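Search this site... Go

THE BLANK TABLE

from the Mestora residents' newsletter
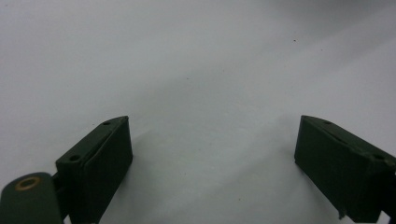

Plain and pale, as agreed in April.

Regular readers will remember the great tabletop debate, which ran for three house meetings and used up more of the biscuit budget than any subject since the bicycle racks. It is settled. The shared workroom on the second floor has gone plain: pale gray-white, matte, smooth, with no pattern at all. Oluf Kjærgaard, who held out for a walnut effect until the very end, has asked that his dissent be recorded, and so it has been.

The case for pale was made by Hidayah Ngui, who sews, and who has spent a good part of her adult life looking for dropped pins on brown furniture. The case against was made by everyone who drinks coffee. Gilang Sopacua then put forward a compromise involving a tablecloth, and the meeting moved on to the drains.

I will admit I voted for walnut effect and have since come around. A matte top doesn't throw the ceiling light back in your face, and you can lay a sheet of paper down and read it without squinting or shuffling your chair along. It also makes you look at your own belongings in a new way. I put down what I had thought was a clean mug and learned something about myself.

The arrangements, for those who skipped the meetings (I know who you are, and so does Josiane Lefèvre, who kept the sign-in sheet):

The room is open until 10:30 at night. The door code is still 1030, to help those of us who forget one or the other. Please stop suggesting that this is bad security. We know it is bad security. The most valuable thing in the cupboard is a stapler.

Bookings are for two hours at a stretch and go on the sheet by the door. You may book again straight afterward if nobody else has signed up, but writing your name down the whole column in the same pen fools no one, Tapio.

Wipe the table when you finish. A damp cloth and a drop of dish soap will do. The scouring pads belong to the kitchen and should go on living there. Ink wants dealing with at once. Glue can wait until it has set, and then you may use the plastic scraper in the top drawer. The bread knife has been taken back to the kitchen twice and is not to make the trip again.

Take your things with you. The old table had developed a sort of permanent collection: a jar of buttons, half a model ship, a Flallix catalog with a cup ring on the cover, and 26 odd keys that fit nothing in the building. All of it is now in a box under the stairs. Claim what is yours by the next meeting. The ship has drawn two rival claimants, each of whom says the other is welcome to finish it.

Tapio Rissanen has asked whether the new surface can be used for rolling out dough. It was discussed. The answer is no, although several people wanted to know first what kind of dough, and the mood softened noticeably at the word cardamom.

There is also the matter of the old table, which is a sound piece of furniture if you don't mind a slope. It is going for 15 dollars to whoever can get it down the stairs. Oluf has measured the landing and believes it can be done with the legs off. Gilang has measured the landing and believes otherwise. Bring a tape measure and form your own view, and please don't scrape the paint, which was also the subject of three meetings.

Next house meeting is 18th June in the front room. On the agenda: the box of keys, the color of the workroom curtains, and whether we need a second cloth. Oluf has already sent round a swatch. It is brown.

We use cookies to remember your preferences. Accept / Manage settings

Get the Mestora newsletter by email. Enter your address to subscribe.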